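How to make a bed that stays made

My mother-in-law, Ayantu Degefa, can make a bed in the time it takes me to find the other end of the sheet, and for years I assumed it was simply a gift, like being able to whistle. Then she came to stay with us in Sanditville for most of April and I watched her do it every morning, and I can report that it's a method and can be learned by anybody. I've written it out the way she taught me, with one or two of my own additions (she doesn't agree with all of them, and I'll say where).

What you need

A bed, obviously, and a fitted or flat sheet, a bedspread or a light quilt, and as many pillows as you sleep on. I use a small basket for the things that collect on the bed during the day, and I wouldn't be without it now. If your bedspread is one of the crinkled or quilted cotton sort, so much the better, as they never need ironing and they forgive a lot.

Step one: clear it right down

Take everything off. I mean the pillows, the cushions if you go in for them, yesterday's cardigan, the book you fell asleep over and whatever the children have left behind. Don't put any of it on the floor, or you'll be stepping round it for the next ten minutes. It goes in the basket or on a chair. Then fold the bedspread down to the foot of the bed in big loose folds and leave it there while you open the window. Ayantu leaves hers airing for a good 22 minutes, which happens to be the length of a radio programme she likes. I manage as long as it takes to boil the kettle and drink half a cup.

Step two: the bottom sheet

Start at the head end, on the side nearest the wall if you've got one, so that you've done the awkward corner while you're still feeling cheerful. Pull the sheet snug across the mattress and run your flat hand from the middle outwards. If it's a fitted sheet that keeps pinging off, do the corners diagonally: top left, bottom right, and then the other two. With a flat sheet, leave a generous amount to tuck. I like 6 inches at the very least, and more at the foot if the sheet will stretch to it.

While you're down there tucking, have a look along the side of the mattress and the edge of the bed frame. It's the one place a duster never seems to reach, and a pale bed shows up every smudge on it. A cloth wrung out in warm water with a drop of washing-up liquid does most marks. Go gently on fabric, work from the outside of the mark inwards, and let it dry properly before the bedspread comes down over it.

Step three: the bedspread

Now for the part I always got wrong. I used to stand at one side and haul, then walk round and haul it back again, and so on until I lost my temper.

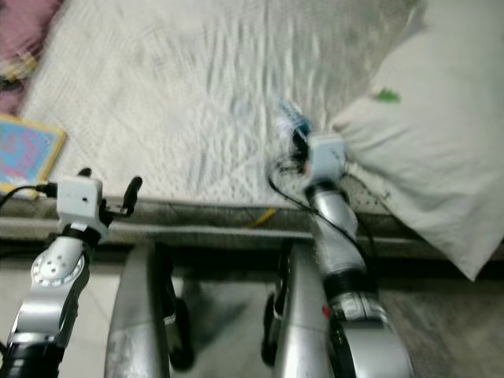

What Ayantu does is stand at the foot, take hold of the two top corners, and walk them up to the head of the bed together, one hand at a time, with the rest trailing behind. Once the top edge is straight you can more or less ignore the middle. Go down each side giving little tugs at the hem, and stop every so often to check that the drop is the same on both sides. A textured bedspread will always keep some ripples, and you mustn't chase them. If you pull it dead flat you lose all the softness that made you buy it. Ours came from a little shop called Deschamps when we were furnishing the spare room in Lorport, and it's been washed so often that the ripples are the best thing about it.

Step four: pillows

Give each pillow a proper shake by its short end, then a thump on both sides. Lay them flat against the headboard with the open end of the pillowcase facing away from the door. (This is pure vanity, and Ayantu says so.) If a big pillow keeps sliding off sideways, pull it in so that it sits a hand's width from the edge, and tuck the lower part just under the fold of the bedspread.

Step five: the basket

Go through it before you leave the room. Clothes are either going back in the drawer or into the wash, picture books go back on the shelf, and pencils go in the pot. I'm firm about pencils and felt tips ever since my husband Robel sat on one in his good trousers, and they're miserable things to get out of white cotton. If you do find a pen mark, dab it with a little surgical spirit on a clean cloth, testing a hidden corner first, and wash as normal.

How often to do the whole lot

I strip ours down to the mattress once a week and wash the bedspread once a month, or sooner if there's been toast. It goes in by itself on a gentle cycle and gets dried over two lines so that the weight is shared. Give it a good snap while it's still damp and the texture comes back beautifully.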